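**February, bench log, shelf task**

Back on the pasta shelf tonight with Princess Sebastian, who has more patience for teleop than I do. Club demo day is getting close and the Plandodeo team (us, in other words) still has no policy I'd want to run in front of parents. So, more data!

We have 259 good episodes so far, out of 403 recorded. The rest I tagged as bad - mostly dropped packs, plus a whole batch where I forgot to restart the logger after lunch and the left joint stream was garbage. Target is 200 more good ones before we retrain. Princess thinks we can do 30 an evening if we stop chatting. We'll see about that.

Changed the task text too. The old prompt was "tidy the shelf", which everybody read differently, and you could see it in the demos. New one is "take a pack from the top tier and lay it on the table". Boring but clear. Please use it word for word, don't get creative in the prompt field.
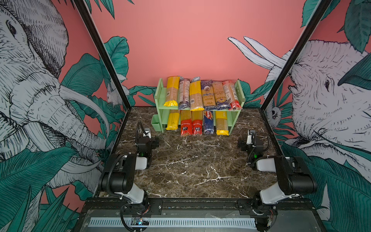 Gripper force is the other thing I keep fiddling with. Spaghetti packs are awful, they're slick and they bend a little and then you hear that crunch. I dropped the close limit in the Flanari config one notch on both arms and the crunching got better, but then two packs slid out on the way down. Went back up half a notch on the right arm only. If you're driving, grab near the middle of the pack and pull straight up before you swing out. Coming in at an angle just pushes the neighbors over.

Also tried resetting the shelf in a different order between episodes, swapping packs between the two tiers. Annoying, adds time to every reset, but the last policy had clearly memorized where things go and I'd like to not do that again. Princess wrote a little script that spits out a random order, it's in the Ferri folder under tools. It doesn't know how wide the packs are so sometimes you have to fudge it.

To do:

- re-zero the left wrist before the first episode (it drifts, I think, need to check with a jig)
- ask Trullent about a spare set of finger pads
- find out why playback stutters on the club laptop and not on mine
- write down the gripper limits somewhere that isn't this notebook
- no cooking the training set, I mean it

Stopped at 9:40. Logs are copied over, arms parked and powered down.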